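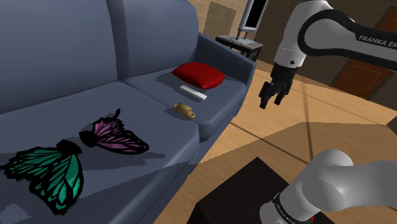

Call for participants: help us teach a robot arm to tidy the sofa

Hello, and thank you for stopping by. We are the Barrera group, a small team at Plellham working on how robot arms learn everyday household jobs from ordinary people. We would love your company for an afternoon — no background in computers or engineering is needed, and we mean that!

What we are studying

Over the past year we have built a set of simulated living rooms, which we call Trilla. A robot arm stands beside a sofa, and on the seat are a handful of things somebody might want moved, like a red pillow or a pair of butterflies. A pillow is a forgiving sort of thing to pick up. A butterfly's wing is another matter, and our learning method still does poorly on thin, awkward shapes when it has only been shown tidy, expert demonstrations.

Our first round, in February, had 15 people in it. The method learned more from their fumbles and second tries than we had expected, so we are now running a larger study with 164 places to see whether that result holds up with people of all ages and habits.

What you would be doing

You will sit at a desk in our Tolten Street rooms and guide the simulated arm with a hand controller. There is a practice session first, with plenty of time for questions, and then you work through 9 short tasks at your own pace. The whole visit takes 3 hours, with a good long break for tea and something from the bakery downstairs. We record the arm's movements and your controller inputs, but not your face or voice.

Who can take part

Anyone 18 or over who can comfortably use a hand-held controller while seated. Left-handers are especially welcome, as we had very few last time. Glasses are fine. If you took part in February, we are sorry to say you can't join this round, though we'd be glad to hear from you about later ones.

Thanks and travel

You will receive a grocery gift card, and we will cover your bus fare or parking. You are free to stop at any point and will still get the card.

How to sign up

Please write to Kevin Ospina, study coordinator, care of the Barrera group at Plellham, by Wednesday, October 16, 2019. Tell him which afternoons suit you and whether you need step-free access or a different chair. He answers every message himself — allow him a day or two.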